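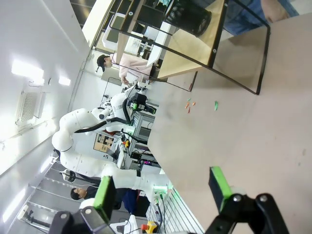

Freitag, kurz nach vier. Die Etiketten für Ornanico sind seit heute Mittag fertig, und wie immer nach so einer Bastelwoche liegt überall etwas herum. Ich hatte mir vorgenommen, nur den Tisch zu machen und den Rest auf Montag zu schieben. Auf der beigen Platte lagen in der Mitte orange Papierschnipsel auf einem Haufen, links und rechts davon grüne. Der schwarze Gitterkorb stand auf dem Holzbrett über dem Tisch, also nah genug. Ein paar Schrammen hat die Platte, die gehen auch mit Wischen nicht mehr weg, das habe ich im März schon versucht.

Am Vormittag noch mit Chu telefoniert wegen der Papierlieferung. Es kommen wieder 700 Bogen, das Grün diesmal etwas dunkler. Pink gibt es erst im nächsten Monat. Die Rechnung trägt die Nummer 1021, in den Ordner geheftet, bezahlt wird nächste Woche.

Dann das Regal auf dem Tisch. Zwei helle Holzböden in einem Gestell aus dünnem schwarzem Metall, an den Enden schwarze Leisten mit kleinen Schrauben. Auf dem unteren Boden ist etwas Rotes und Grünes drauf, sieht aus wie kleine Chilis. Ich lasse das Regal beim Putzen immer stehen und gehe mit der Hand darunter. Verrücken bringt nichts, danach steht es nie wieder so wie vorher.
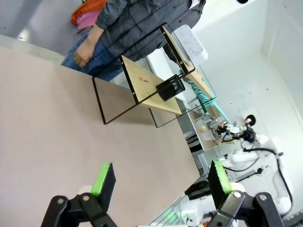

Staub

Mit dem Lappen komme ich an manche Stellen schlecht heran, vor allem zwischen den Böden. Außerdem verschmiert er die feinen Papierfasern, wenn er zu nass ist. Trocken geht es besser. Ein Staubwedel aus Chenille in Türkis, mit lauter kleinen Fransen ringsum und einem flachen Griff mit Loch zum Aufhängen, reicht für so einen Tisch völlig. Für die orangen und grünen Krümel auf der Platte nehme ich ihn auch, solange sie trocken sind. Ausgeschüttelt wird im Hof. Waschen bei 30 Grad, ohne Weichspüler, dann auf der Leine trocknen lassen. 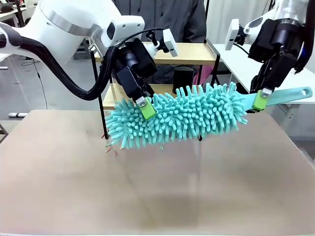 Haushalt & Werkstatt

Notiz zum Papier, damit ich es beim nächsten Mal nicht wieder vergesse: Schmale Streifen sofort wegwerfen. Gefaltete Stücke aufheben, wenn sie noch glatt zu kriegen sind, alles andere weg. Bei Kidetti nehmen sie Reste für die Malgruppe, aber nur in Tüten bis zu 70 Gramm und nach Farben sortiert. Das Sortieren dauert länger als das Schneiden. Auf dem Tisch lag Pink neben Grün und Orange, lose verteilt, das größte Stück orange und zerknittert. Das Zerknitterte kommt in den Korb. 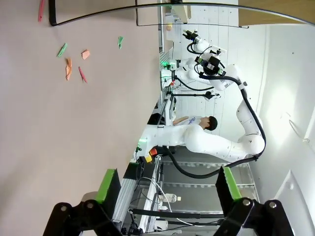 Von Wing-yan Shih

Abends noch eingetragen: Müllbeutel sind fast alle, auf die Liste gesetzt. Der Karton von Indow steht weiter im Flur, den muss jemand zur Post bringen, wahrscheinlich ich. Zu Hause Suppe vom Vortag gegessen und die Tasche für morgen gepackt. Rücken zwickt ein bisschen vom Bücken. Um zehn ins Bett.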